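FOR IMMEDIATE RELEASE

Apr 24, 2021

# Merberg Renters and Owners League Asks Stino to Show Its Numbers on "30 Percent" Heating Claim

**MERBERG** – The Merberg Renters and Owners League is calling on Stino, the company selling the Stireck home sealing plan door to door across the city, to publish the full results behind its promise that customers will cut their heating bills by 30 percent. The League has asked three times. It has received two brochures and an invitation to a webinar.

Stireck costs $400 up front. For that price a crew visits the home once and applies the company's sealing strip to windows and outside doors, and the household gets what Stino calls "five years of comfort confidence." The League has read the contract twice and still can't say what comfort confidence is. The strip itself is covered against peeling. The savings are not covered against anything.

"If a company tells me I'll save 30 percent, I want to know 30 percent of what," said Ourania Margaritis, who chairs the League. "Is that the whole bill? Is it the heating part only? Is it compared with last year, when we had a warm winter? We put those questions in writing and what came back was a picture of a family in sweaters."

## Where the number comes from

Stino's sales material says the figure is "based on 668 real homes." According to a letter the company sent to the League, those 668 homes were customers who answered an online survey in December, shortly after their crews had been out. They were asked how much they thought they would save. The survey did not ask for a bill or a meter reading, and Stino's letter doesn't say how many customers got the survey and left it alone.

The League would like to be fair about this. People can be good judges of whether their living room feels less drafty, and several members who bought the plan say theirs does. That is worth something. It's a long way from a percentage printed on the side of a van.

Lorena Herrera, a retired heating inspector who went through the material at the League's request, thinks some homes will see a benefit. "Old windows leak. You seal them, you lose less heat, nobody is arguing with that," Herrera said. "But the house I live in had its windows done six years ago and the salesman quoted me the same savings as he quoted the drafty place on the corner. He hadn't come inside yet."

Herrera also points out that a good deal of the heat in Merberg's older row houses goes out through the roof, where Stireck does nothing. A tube of ordinary caulk and an evening's work would handle the worst of the window gaps in many of these homes, and she would like customers to hear about that before they sign.

## What Stino has said

Roos Coppens, regional manager for Stino, told the League by email that the company "stands fully behind the Stireck experience" and that a more detailed study is being prepared with Zúñiga, an outside consulting firm. Coppens did not give a date for the study or say whether it would use billing records. Asked whether the 30 percent claim would be taken down in the meantime, Coppens replied that customer feedback "continues to be extremely positive."

We have no reason to think the feedback is anything else. We would still like to see a gas bill.

The League also notes that Zúñiga is listed on Stino's own website as a "growth partner." It may be perfectly able to carry out a careful study. Readers can decide for themselves how much weight to give it when it comes out, if it does.

## What the League is asking for

In a letter delivered this week, the League asked Stino to:

- release the wording of the December survey and the number of people it was sent to
- stop using the 30 percent figure in sales visits until it can be backed up with before-and-after bills
- give every customer a written estimate based on their own home
- extend the cancellation period, now three days, to two weeks

The League is not telling anyone to cancel. Mirta Navarrete, who bought the plan last fall and is a member, says she is keeping hers. "My hallway is nicer to stand in, I'll give them that," Navarrete said. "My bill went up. Prices went up too, so who knows. That's sort of the problem, isn't it? I paid $400 and I can't tell you what I got."

## Advice for residents

Anyone who gets a sales visit should ask for the contract and keep it overnight. A discount that ends when the salesperson leaves the porch is usually back by the next morning. Have your last twelve months of heating bills on the table, and ask which line on them is supposed to shrink.

Residents who already have the plan can help. Bereket Wako is collecting before-and-after bills for the League, with names and account numbers blacked out, and wants to hear from people whose bills dropped every bit as much as from people whose bills didn't. If the numbers support Stino, the League will print that on its front page and send the company a copy.

Check the simple things first, too. Shut the outside door on a strip of paper and pull. If the paper slides out easily, there is a gap, and weatherstripping from the hardware store may be all that side of the house needs. 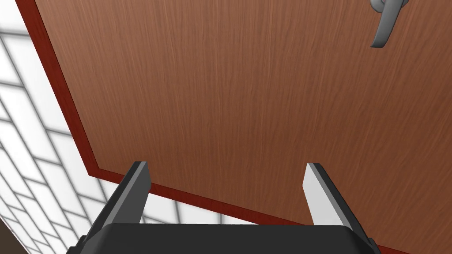

Do the same at each window before agreeing to have them all sealed. Bills and questions can be left for Bereket Wako at the League's office in Merberg, and press inquiries should go to Ourania Margaritis at the same address.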